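Crafts and Parties › Small Gifts › Filling plastic eggs
August, posted by Dimas Tuhumury

I am filling red eggs with toy packets for the Zabala street party. The packet is a little wider than the egg, so I push it in by one end.

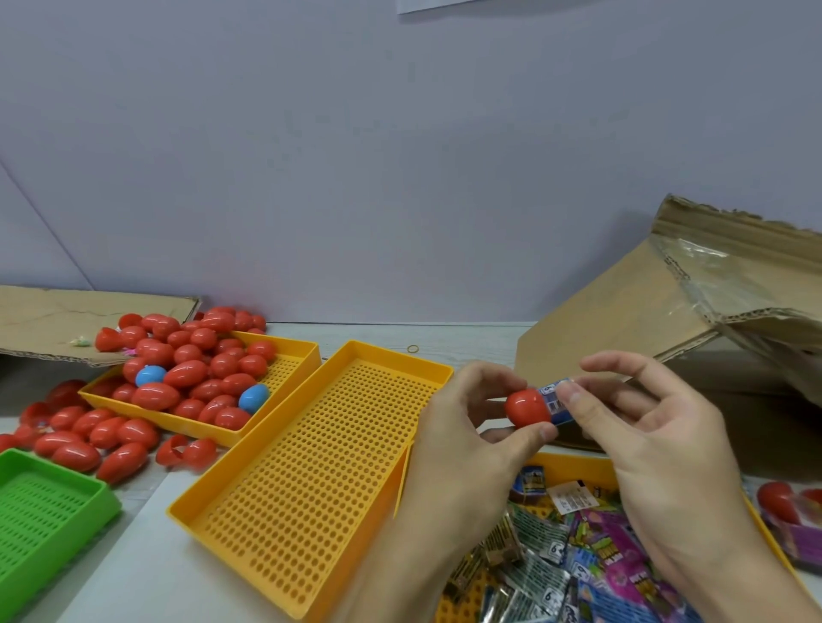 Blue packet going into a red egg

Is it better to fold them first? I have 65 to finish.

Mawar Ong, 21:40
Don't fold! Small pieces can snap. Roll it round your finger — much softer.

Dimas Tuhumury
I tried to roll, but the foil opens again. My packets say 6+, so please keep them from the little ones. 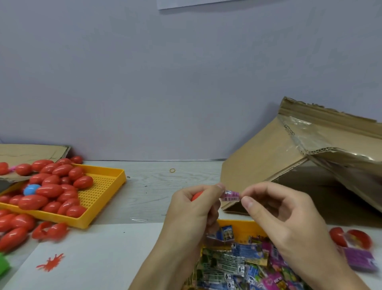

Hakim Mangundap
I don't agree with Mawar. One fold is fine if you feel where the pieces are.

Contact | © Claline | Back to top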